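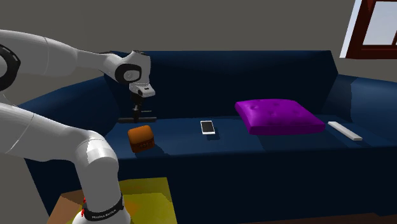
In praise of the messy couch

I get a real kick out of simulated living rooms. The one I keep going back to has a navy sofa, a Franka arm parked right up against it, and a phone and a purple cushion left on the seat – the sort of clutter any of us would leave at home.

Clotilde Aubert's group at Ambaye trained one policy on 131 demonstrations, then tested it over 500 simulated rollouts with the colours and lighting shuffled. Changing the sofa's colour hardly mattered. Moving the viewpoint hurt a lot, and I love that they put that result first!

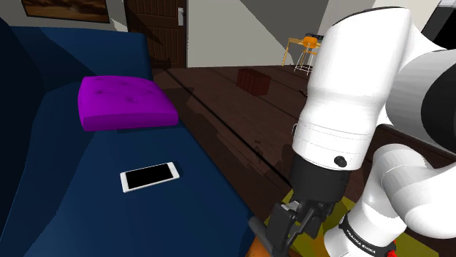
Why the viewpoint deserves more work

Up close, the arm takes up a huge share of the view. A policy has to cope with its own body being in the way, and I'd happily read a whole paper on that. Rhodri Samuel argues for real homes first, and he's right that fabric and friction are hard to fake. But you can't rearrange a real lounge room 500 times before lunch on a Tuesday. I'd start in the simulator, then go and borrow his couch.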